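Tableware sorting, notebook, Wednesday

Start 9:40. Carried on with the dish lot for the Tikholm kitchen. The plan is to settle how the bowls, cups and small stuff get grouped before anything goes into the cupboards over there, so the people setting tables don't have to think about it. Worked from the list pinned over the sink, which still has last month's names on it. "Pastor" is the old list and "Fera" is the new one. Where they disagree I went with Fera.

The list has 31 lines. Some are for one item and some for a whole stack, and I would like to fix that before it is printed again.

Bowls

Began with stacking. The small pale bowls nest well and the stack stands straight if each one is pushed down until the rim sits level. If one goes in tilted, every bowl after it leans a bit more. Lifting the stack by the lowest rim works. Lifting it by the top bowl does not, you just get the top bowl.

For the shelf I want the widest piece at the bottom and the narrower ones over it. The pale blue stack on the big teal bowl is the arrangement I have in mind, with the cups kept behind. It saves one shelf position. The drawback is that whoever wants the big bowl has to move the stack first — fine for a serving bowl that comes out once a day, bad for anything used at breakfast.

The ribbed cups are easier to grip than the smooth ones but they take longer to dry in the grooves. Leave them upside down on a towel overnight and put them away in the morning. Do not nest them damp. 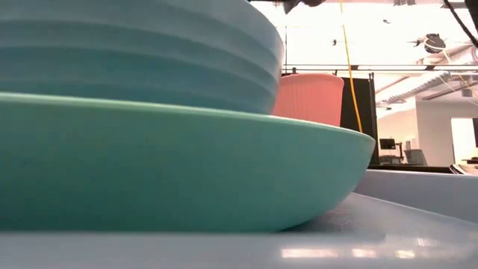 Shelf heights

Measured the cupboard at Tikholm from the drawing, and the clear height is 31 cm on the upper shelf. A stack on top of a serving bowl should go in with room for a hand over it, but I have only checked this on paper. If it turns out tight, move the cups up and bring the bowls down to the wide shelf, which is 65 cm across and has no door frame in the way.

Shelf labels: wrote them in pencil first. The Cleltetik label tape peels off painted wood after a few washes, so it goes on the inside of the door and not on the shelf edge. Cut 4 and left the rest of the roll in the drawer.

Small items and cloths

After lunch I moved on to the table settings. This part is slower than the bowls. Forks want to be with forks, but the list puts a fork and a napkin together as one setting, and Fera adds a tray. I tried it both ways. Keeping trays and cloths together and letting the cutlery live in its own box was quicker to put away and only a little slower to lay out.

Napkins: fold in half, then in half again, then press flat with the hand. The edges never line up exactly and I have stopped correcting them. Folded side toward the door so they can be pulled out one at a time.

A small bowl can travel in a tray as long as nothing else slides into it. Wooden handles stay out of the wet pile. Foil goes in the bin or back in the foil drawer, never in with the cutlery, where it ends up stuck in the fork tines.

The yellow napkin was folded and lying flat behind the turquoise bowl, with the light blue tray across from it and the fork farther back.

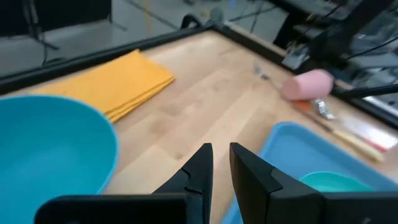

Should the napkins be stored with the bowls or with the trays?

With the trays. They get carried out together, and the bowl shelf is too close to the sink to keep cloth dry.

Still to do: rewrite the list so each line is one kind of item, check the upper shelf with a real stack, and find a box for the cutlery that fits beside the trays. The one I used today is too long by roughly 3 cm and the door won't shut on it.

Stopped at 4:15.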